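Unit 6 - Choosing a gripper kit
Course notes, Signe Blomqvist and Edgars Sakalauskas
May 2021

These notes cover the Clernik two-arm bench kit, which we are reviewing for the lab course. Read them before you fill in the comparison sheet. The other kit on the sheet is the Prandden, covered in Unit 7.

What the supplier offers
The basic Clernik package is two arms, one controller and a set of grippers. Sandberg sells it with a service plan of 600 euros a year. The plan covers a swap of worn finger joints every 1,000 hours of use. Shipping is not included. 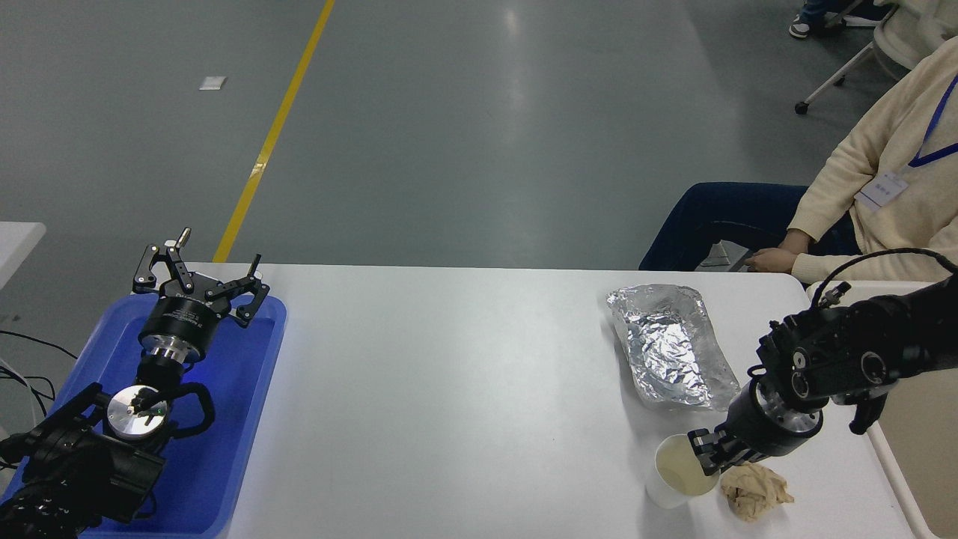 Grip force is the first number to look up in any data sheet, and the one most often misread. The figure printed there is a maximum. For light, soft-walled goods you need to know the lowest force the gripper can hold steadily, and the Clernik sheet does not give it. A paper cup held by the rim, with liquid in it, is a fair test object: too much force bends the wall, too little lets it slip. Write down the setting you used for each object. Fadi Abou Jaoude's table of settings is in the course folder.

Changing tools
Grippers attach at the wrist. Check three things when you compare kits:
- how the wrist is locked
- whether the cable has to be unplugged first
- whether the controller needs a restart

The manual deals with this on one page, and the restart step is easy to miss. Keep the gripper you are not using in a tray with raised rims - small screws roll.

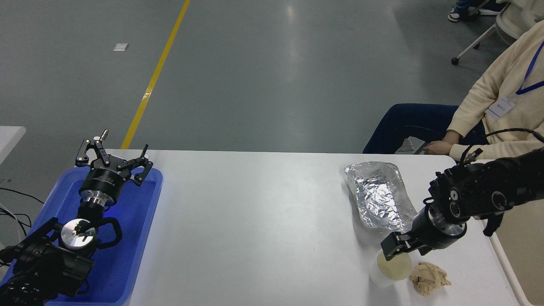

The cost of a spare gripper should go in your comparison too. Sandberg lists one at 448 euros. Droltano sells a similar part for less but does not say which wrist it fits, so leave that row blank until Torbjørn Brekke has their answer.

For next time: finish the Clernik column and read Unit 7, sections 1 and 2.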